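Regional Rail Suppliers Forum > Events and Delegations > Shared stand at the Dondmont rail exhibition

Clerklow_Secretariat
Members are advised that the organizers have released the floor plan for June. The association has an option on a shared stand of 56 square metres in the signalling hall, suitable for up to 6 member firms. Expressions of interest should reach this office by noon on Thursday. Travel and accommodation remain the responsibility of each member.

branchline_procurement
Thank you for the notice. Our firm would support the stand in principle, but the signalling hall is a poor fit for those of us in rolling stock maintenance. Was the depot equipment hall considered?

Clerklow_Secretariat
It was. The only block available there was beside the loading doors, and the programme committee judged it unsuitable for meetings.

o.stromberg
Oda Strömberg, Galtari. I must respectfully disagree with that judgment. Maintenance buyers walk the depot hall and seldom leave it. We exhibited beside the loading doors at the previous edition and held more scheduled meetings there than in any other year - the noise was tolerable after the first morning.

Brunet_Rail_Advisory
Our experience differs. Two of our clients shared that location and both asked to be moved. Visitors came, but a confidential discussion of licensing terms was not possible. We favour the signalling hall, with one speaking slot of 30 minutes reserved for the maintenance firms.

branchline_procurement
A speaking slot would go some way toward meeting the concern. Who would select the speaker?

o.stromberg
Galtari would accept that arrangement provided the firms concerned choose the speaker themselves. I would also ask that the slot not be placed on the closing afternoon - attendance by then is very thin.
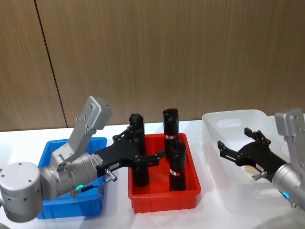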